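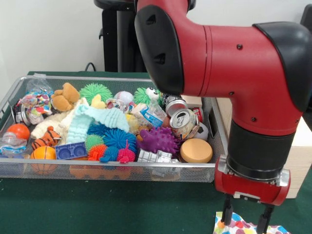

Mesh basket on the green table. See item 11.

CLEVANO HOUSE — SEASON WALK-THROUGH, WITH COMMENTS
Inspected by: Laimutė Ķēniņš
Date: Sat 24 August
Managed by: Nistulia Rentals
Next check: September, after the porch work

Ratings: OK, FIX (before the next guests), WATCH (fine today, ask me again).

OUTSIDE

1. House number visible from road. WATCH
The 386 on the mailbox is readable if you are already standing at the mailbox. The ivy has the 3 and is working on the 8. An ambulance driver should not have to guess. Trim it back to the post.

2. Front steps and handrail. FIX
Left rail solid. Right rail moves when leaned on, and guests lean on it because it is a rail. Pētersons tightened it in spring with what I believe was optimism. It needs a new bracket into the framing.

3. Porch boards. FIX
Three soft ones by the swing. Someone has put a planter on the worst of them, so now we have a soft board holding up forty pounds of geranium. Planter moved to the lawn. Please leave it there until the work is done.

4. Porch light and path lights. OK
All lit. The second path light leans like it has heard some bad news, but it works.

5. Grill and propane. OK
Soap test on hose and fitting, no bubbles. Grill is parked the full distance from the siding. The melted patch on the siding is from two summers ago and has its own page in the file.

KITCHEN AND UTILITY

6. Fire extinguisher. FIX
Needle in the green, tag current, pin in place. Then why FIX? It was on top of the refrigerator, behind the cereal, where I found it only after looking in every sensible place. Mount it by the back door at adult shoulder height. The bracket is still in its bag in the utility closet.

7. Smoke and carbon monoxide alarms. FIX
Upstairs hall and both bedrooms pass. The kitchen alarm had no battery in it. The battery was in the TV remote. I put a new one in the alarm and tested it, and the whole road now knows we are compliant. Hand a spare pack to the cleaning crew so the remote never has to go begging again.

8. Stove anti-tip bracket. OK
Rear foot engaged. I checked by pulling the stove out, which also turned up a fork, a crayon, and a very old tortilla.

9. Water heater. WATCH
The Lulus tank is set at 120, as agreed, and the relief valve pipe is clear. There is a rust line starting at the bottom seam. No drip yet. Put a pan under it and look in the pan once in a while. The pan does no good alone.

10. Under-sink chemicals. FIX
Child latch is installed on the cabinet. Drain cleaner is stored next to the cabinet. I have introduced them to each other.

FAMILY ROOM

11. Toys and loose items. WATCH
The house list allows "a small selection of toys." What we own is whatever every family since opening day forgot to pack, with the odd household object thrown in for variety. Wire mesh is a good choice for this, as you can hose it out and nothing gets to ferment in a corner. Sort it twice a season. Anything that fits through a toilet paper tube goes, anything with a loose battery door goes, and anything that makes noise goes on my personal say-so.

12. Things a small child can pull down on themselves. FIX
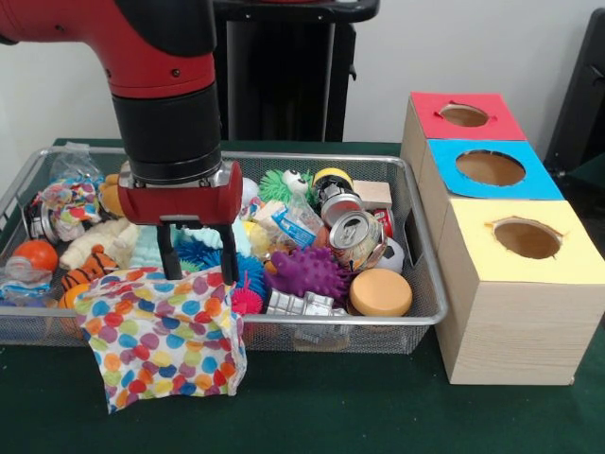 Pull hazards are the ones I fail most often, and owners argue about them the most. Toddlers don't climb for the thing on the table. They grab whatever hangs off it and sit down hard. Lamp cords do it, runners do it, and a throw on the arm of a couch will bring the remote and somebody's coffee along. By that standard the cheerful white cloth with the big colored dots, hanging down over the front of the basket, is a bell rope. It may not bring the whole load with it, but I would rather not run the test at nap height. Fold it and put it inside, or put it in the linen closet. Same goes for the runner on the sideboard, which has a glass bowl on its far end. The bowl is now in the closet with a note on it.

13. Bookcase anchored to wall. OK
Two straps, both into studs. I pulled on it with feeling. The only thing that came down was a jigsaw puzzle, and I picked up every piece I could see, so expect a complaint.

14. Window blind cords. FIX
Downstairs blinds are cordless. The upstairs back bedroom still has the old looped kind, tied up in a knot that a guest must have learned at sea. A knot is not a fix. Nistulia has replacement blinds in the storage unit and has had them there since before I took this job. They are beige. Hang them anyway.

15. Stair gate. WATCH
Top gate is screwed in and latches on its own. Bottom gate is the pressure kind and had walked itself loose. Tightened. Guests should be asked to check it on arrival, in the welcome binder, in large type, on a page before the Wi-Fi password, because they stop reading after that.

PAPERWORK

16. Emergency sheet on the refrigerator. FIX
It gives the poison control number, the road address, and the name of a plumber who retired to Arizona. I called to be sure. He was very nice and could not come. Replace with the Pētersons number and add the location of the main water shutoff (crawl space hatch, left side, behind the sleds).

TALLY
16 items checked. Anything marked FIX gets done before keys are handed over, and I don't mean before lunch on the day the guests arrive.

GENERAL COMMENTS

The house is in better shape than in spring. The dryer vent, which last time contained most of a sweater, is clear. The crawl space is dry and smells only of crawl space.

Please stop initialing lines in advance. The copy I was handed had the smoke alarms marked OK in blue ink, in a hand I recognize, and see item 7.

I was asked whether the porch swing could stay up during the work. It can't. The chain hooks are fine but the boards under your feet are items in this report. Take it down, coil the chain, and put it in the garage with the screws taped to the seat — taped, not in a cup on the windowsill, where last year's set spent the winter and then went out with the recycling.

Keys returned to the lockbox. The lockbox sticks. Push up, then turn.

L. Ķēniņš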